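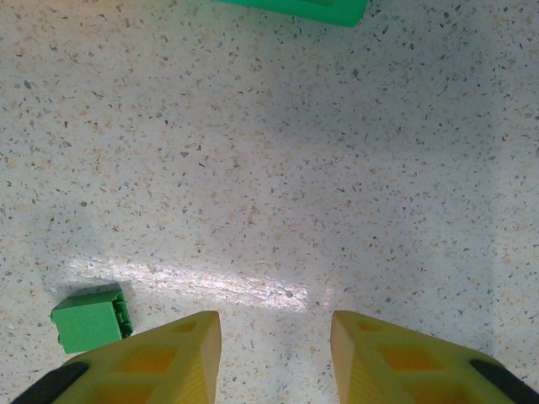 Automation at Work, Session 3: The Small Jobs Between the Big Ones

Welcome back, everyone, and thank you for the reading responses, which I enjoyed very much (even the grumpy ones). Last time we stayed with the large systems, the conveyors and the cranes, and this week I'd like us to come down to floor level and think about picking things up.

Picking up is a job almost every workplace has and very few have written down. At the Tasodell parts warehouse, which will be our main case until the end of August, dropped and stray pieces were gathered at the end of each shift by whoever happened to be nearby. It was on no job description. When the company brought in a gripper robot for it, the planners had to ask the packers how they did it, and the packers had a great deal to say — which pieces can go straight back in the bin, which need a second look, and which ones always end up under the Rondberg shelving.

Please keep these terms in mind as you read:

Task: one piece of work, such as lifting a part off the floor.
Job: the whole bundle of tasks one person carries through a shift.
Residual work: what is left for people once a machine has taken its share.

In its first season the robot collected 3,955 pieces. Of these, 1,208 went to a person for sorting, and that sorting is residual work in our sense. It is easier on the knees, and several packers were glad of that, but it also means standing at one table for long stretches, and a few of them missed the walking and the chance to chat on the way. Hertta Aaltonen, who led the packing team then, wrote in her shift diary: "My back is better and my day is quieter. I am still deciding if I like the second part."

I'd ask you to sit with that remark for a little while before you decide whether the change was a good one. Pay stayed the same at Tasodell, and so did the hours, and yet the day had a different shape.

For next time, read the Salminen chapter on job design, and write a page on a small task from a place where you have worked. Who did it? Who noticed when it wasn't done? If you have never had a paid job, a kitchen or a club will do very nicely.

Search this course
Enter keywords
Go

Related handouts
Session 2: Conveyors, Cranes and the People Beside Them
Session 4: Who Trains the Machine?
Case notes: Scheduling at Dositz

Contact the course office | Copyright, course authors | Back to top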